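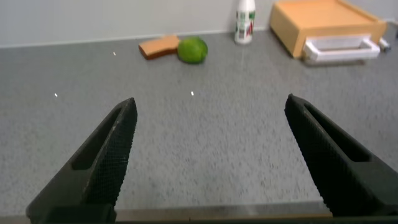

Speaker notes: Bench rules for shared arm cells
Woscombe meetup, February. Slot is 29 minutes including questions.

Slide 1. Title
Say who the talk is for: people who run an arm on a bench with other people in the room. If you have a fenced cell with interlocks, most of this is already covered by your site rules. Mention that the handout has the full list and I am only going through the parts people argue about.

Slide 2. Where the rules came from
We started the Gededport bench with a one-page sheet copied from the Clavetti line, which was written for palletising. Half of it made no sense for kitchen items. Over the first year we logged 226 stoppages and went back through them before rewriting anything. Most were small: a cable snagged, an item out of reach, a bottle knocked flat. Five involved a person's hand inside the work area while the arm was enabled. Those five are why the rules exist in their current form. Pause here.

Slide 3. Before power on
Read these out slowly.
Walk the cable run from the base to the wrist. Look for loops that could catch on a tray edge or a handle when the wrist turns.
Check the fingers for play. Open and close them once by hand control with nothing between them.
Find the stop button and put your hand on it. Everyone in the room does this, including visitors.
Clear anything off the bench that isn't on the setup sheet. Phones and coffee are the usual offenders.
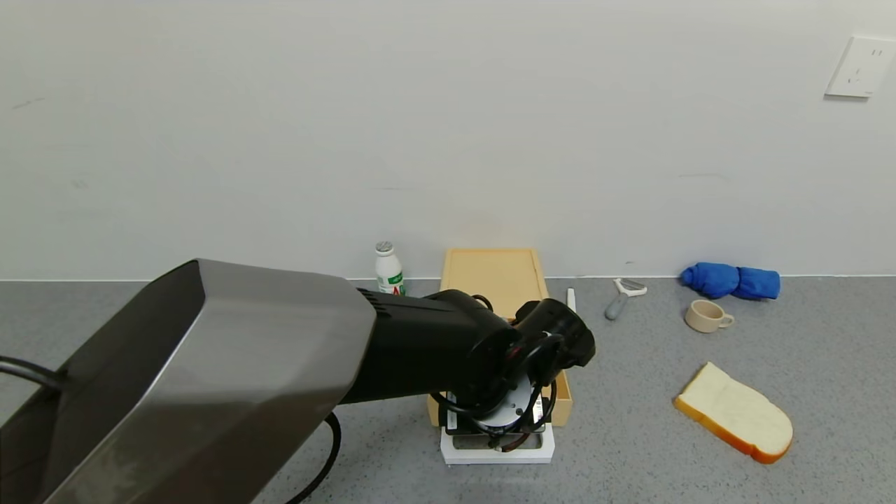

Slide 4. Setting out the bench
The setup sheet lists every item and its start position. If you swap an item, write the swap down before the run. We lost a week of comparisons once when somebody replaced a mug with a taller one and told no one.
Bottles and other tall items go near the wall. Sharp items, and we count peelers as sharp, go where nobody has to reach over them. Cloths get bunched up so there's no loose corner to drag. Food items can be real or toy, but the sheet has to say which.
Somebody will ask about surface colour. We don't have a rule. We only ask that it stays the same for a whole batch.

Slide 5. Who holds the stop
One person. That person doesn't type, doesn't reset items and doesn't answer questions from the back of the room. Swap every 29 runs at the latest. The Tăng bench swaps more often and I have no quarrel with that.

Slide 6. Reaching in
Arm disabled, then say "hands in" out loud. Reset the items. Say "hands out". The person on the stop repeats it, then enables. It feels silly for the first day or so. Do it anyway, and keep doing it when you're behind schedule.

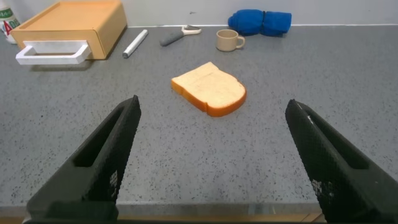 Bench view from the wrist, bread slice between the fingers and the back row.

Slide 7. Speed and height
Slow approach for the last 7 centimetres above the bench. Full speed only when the wrist is above the tallest item on the sheet. If an item tips over, stop and reset. Don't let the arm try to recover around it unless recovery is what you're testing.

Slide 8. Writing things down
Log every stop, including the ones you think were your own fault. One line is enough: time, item, what the arm was doing. Keep the log on paper beside the bench and type it up at the end of the day.

Questions
Likely ones: working alone (we don't allow it), gloves (no, they catch), children on open day (behind the line, arm disabled). Copies of the setup sheet are at the door.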